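3. Sorting and Packing

Our group (Kidus Kassa, Lempi Juntunen and Desta Workneh) looked at how seasonal decorations are stored at the Tostmont community hall. The hall list has 2,397 items in it, and 511 of those are Christmas pieces. We worked at a covered table and used orange trays for the small things: balls, pine cones, and the miniature tree with the white flocking, which takes up a lot of tray.

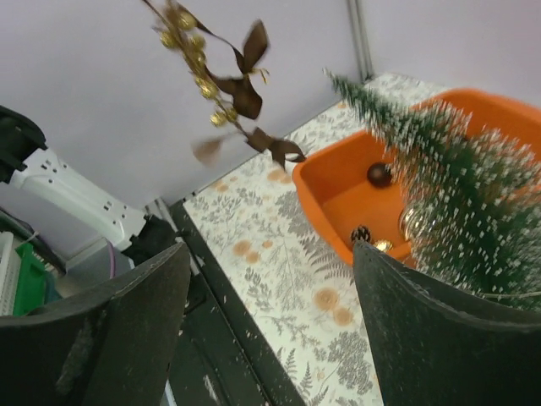

Mohandas Mathew thought we should sort by color first, as people decorating a room ask for "the gold ones" and never for a type of ornament. We tried it on Thursday and it was slower. Many pieces have two colors, and each of us put them in a different group.

We went back to sorting by type, with bows kept apart from anything that has a hanging string. The string catches on ribbon and on the scales of the cones, and gold string is the worst for this. 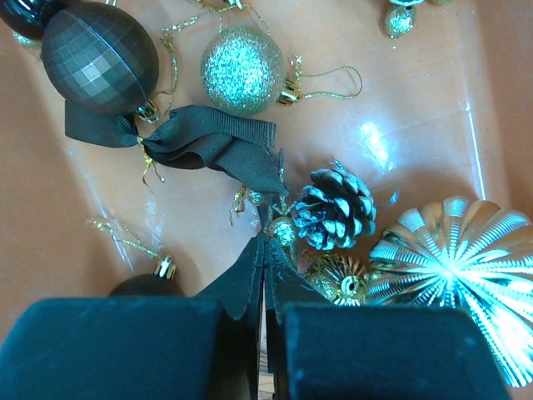
Untangling took 30 minutes of the first session, so in the second one we tied each loop short before packing. That session ran 7 minutes over. Faceted and glitter balls were wrapped one by one in tissue. Cones went into paper bags, four to a bag.

Labels are covered in section 4.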